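Teleoperating two arms - how do I stop my demos being so jerky? 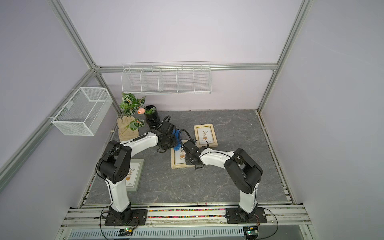

Left arm with the blue sponge-like piece, right arm over the middle frame.

Posted by Freya Mapplebeck, July 11, 2024

Hi all, I've been at this for a fortnight and I'm a bit stuck. The job is a tidying one: wipe each picture frame, then put it to one side. I drive both arms by remote control with a pair of leader handles, and the idea is to record enough good runs for the policy to learn from.

The left hand does the wiping and the right hand is meant to steady the frame. On my own kitchen table I could do it half asleep! Through the handles I stop and start like a learner driver, and when both grippers are close together over the same frame I freeze completely, then yank one of them out of the way. I've got 5 runs I'd call decent and a great heap I wouldn't. Do I keep the heap? Should I slow right down? And does it matter that I put the frames down any old how between runs? I'm using the Clumance recorder with everything left on the default settings, if that helps.

Clive Entwistle

Slow down and practise. You get used to it.

Zawadi Waweru

Hello Freya, I had just the same trouble when I began (mine was folding tea towels, which is worse, believe me). A few things that helped me.

Pick which hand goes first and stick to it. With your job I'd bring the right gripper down on the edge of the frame, let it settle, and only then bring the sponge in. If you sometimes lead with the left and sometimes with the right, the policy sees two different ways of doing the same thing and tends to dither between them. Mine hovered over a towel for ages.

Don't slow right down though! I tried that and ended up with a robot that paused wherever I had paused to think. Do a few dry runs with the recorder off until your hands know the route, then record at whatever speed feels comfortable.

Keep scattering the frames, that part is good. I'd move the gloves and the vase about a bit as well - otherwise it may only ever cope with them in one spot.

As for the heap, I'd bin any run with a yank in it. A run where you fumble slightly and recover smoothly is worth keeping. I label mine "clean", "recovered" and "no", and only train on the first two.

Cauã Bragança

Agree with Zawadi on nearly all of that, but check your handles before you blame yourself. Mine had a scaling setting that was far too high, so a small twitch of my wrist became a big swing at the other end. I turned it down and half the jerkiness went the same afternoon. I don't know where Clumance keeps it, I use Penrose, where it's under the leader arm menu.

Also rest your elbows on something. I use two folded cushions. And stop when you're tired, my last runs of an evening nearly always get deleted.

Freya Mapplebeck

Thank you both (and Clive)! Elbows are going on cushions tonight, and I'll have a look for that scaling thing. Right hand first from now on.

Contact us | Copyright Enonard Help Community | Back to top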